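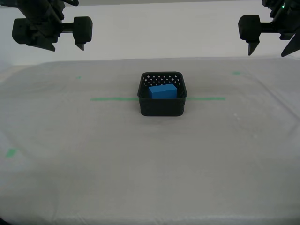
Equipment plan for the two-arm sorting table
March 1, 2022 – by the Urnstead project group

When we started this project we thought the arms would be the hard part of the budget, and in a way they were, but the small things kept us busy much longer. Our limit was 4,000 dollars, and the list we finally agreed on comes to 3,880.

The biggest line is the pair of grippers from Trito, and we'd happily choose them again. Besson quoted us a lower price, but without cables – and a full set would have added roughly 400. The cloth, the green tape and the black basket cost very little, and we are so glad we bought them early!

A second basket and spare fingertips will have to wait until June, when we hope to ask for another 600.

Related reports
Choosing a table for the Mendby lab
Parts list, first draft

Contact | © 2022 Urnstead project group | Back to top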